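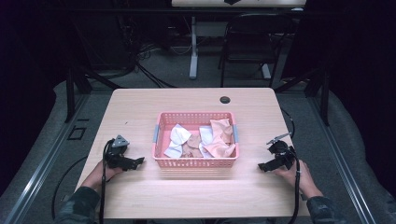

Figure 1. Household cloths in a pink plastic basket.

Textiles in Everyday Life, Handout 4
Fiber, yarn, finish: why cloth creases and why it soaks things up

Welcome back, everyone, and thank you for the lively discussion last time about your grandmothers' linen closets (I had no idea so many of you felt so strongly about starch!). We have two topics today and I want to get through both before the break, so please read this handout alongside chapter 3 and bring your questions to section.

1. A quick reminder about fibers

You'll remember that we sort fibers by where they come from. Cotton and linen come from plants and are mostly cellulose. Wool and silk come from animals and are proteins. Polyester and nylon are made from petroleum, and then there is the in-between family, rayon and its cousins, which begin as wood pulp and get dissolved and spun into something new. Students always want to call rayon a synthetic. On the exam please call it a regenerated or manufactured cellulosic, and you will make your grader, Sajib Siddiqui, a happy man.

You can't tell a fiber by color, and you usually can't tell it from across a room either. A white cloth could be nearly anything. We'll do burn tests and microscope work in October, and until then I'd like you to get in the habit of saying "I don't know yet" when somebody hands you an unlabeled piece.

2. Creasing

Take a cotton handkerchief, squeeze it in your fist, and let go. It stays crumpled. Do the same with a wool scarf and most of the folds relax while you watch. Why should that be?

Inside a cotton fiber the long cellulose chains are held to one another by hydrogen bonds, which are weak one at a time but very numerous. When you bend the fiber sharply, some of those bonds let go, the chains slide a little, and new bonds form in the bent position. The fiber has, in a manner of speaking, learned its new shape. Water makes all of this easier by getting in between the chains, and that is why a shirt left damp in a heap comes out looking so sad, and also why steam from an iron works so well in the other direction. Same mechanism, put to better use.

Wool chains are coiled, and they are tied together by sulfur cross-links that tug everything back toward where it started. Polyester hardly takes up any water, so at room temperature its structure stays put. Heat it enough, though, and it will take a crease and keep it through many washings – this is how permanent pleats are made.

Easy-care cotton borrows the wool idea. A resin finish adds cross-links between the cellulose chains so they can't slide so freely. The cost is strength, and often some softness too. Tanvir Ekanayake, who taught this course before me, used to pass around two halves of the same pillowcase, one finished and one plain, and let people tear them. I still have what's left of it.

3. Absorbency

People use this word for two different things, so let's separate them.

Capacity is how much liquid a cloth can hold. Rate is how fast it takes the liquid up. A thick terry towel has great capacity, thanks to all those loops, but a brand-new one may have a poor rate, because mill finishes and softeners leave a water-shy film on the surface. Wash it a few times without softener and it improves. A thin, well-worn dish towel may drink up a spill quickly and then be full.

In lab we'll use the drop test for rate and the weighing method for capacity. Wilmer Ticona's group last year measured one swatch at 48 grams dry and 293 grams after soaking and draining. Work out the percentage gain yourselves (subtract first, then divide by the dry weight!) and have it ready to compare with your own.

4. For next time

Read the Pavliuk article on resin finishes. The middle pages are heavy going, and you may skim the kinetics.
Bring one old cotton cloth from home that you don't mind cutting up. Wash it first, please, with no softener.
Lab reports should be no more than 40 lines, not counting your data table.
Rokeya Saha is holding extra office hours in room 237 for anyone still shaky on hydrogen bonding. Do go – she explains it better than I do, and she has the good molecular models.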